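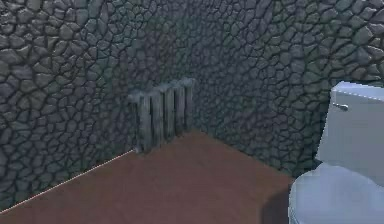 Meninitz masonry is a style of rubble stonework found in the hill town of Meninitz and the villages of the Panus valley. It is made of uncut or lightly dressed fieldstone set in lime mortar, without regular courses. The style was used for farmhouses, barns and boundary walls, and later for kitchens, washrooms and other additions to older homes.

Origins

The oldest standing walls in the valley belong to a group of 13 barns on the east bank of the Panus. Farmers gathered the stone while clearing fields, and most buildings used material from the same plot of land. Quarried stone was costly to move and was kept for door frames, corners and hearths.

Construction

A typical house wall has two outer faces with a core of small stones and mortar between them. Long stones, known locally as binders, are laid across the full thickness to tie the faces together. Masons fit each stone by eye and turn it until it sits firmly on those beneath. Joints may be filled flush or raked back – the second method leaves deep lines between the stones and is more common indoors.

The mortar is a mix of lime and river sand. Cement was introduced for repairs in the last century, but it traps moisture and can cause the faces of softer stones to flake. Local building rules now require lime mortar on protected structures.

Interior use

Inside walls were at first plastered and whitewashed. Bare stone became popular when farmhouses were converted to year-round homes, and many owners removed the old plaster. Bare rubble walls collect dust and are difficult to seal around pipes and fixtures. In wet rooms, a breathable finish is generally preferred.

Preservation

A survey by the Kuusisto Institute recorded 900 structures in the style, of which 91 were in poor condition. The Gromix quarry, north of the town, supplies matching stone for repairs. The institute also runs a training course for masons each September, held at a restored barn outside Meninitz.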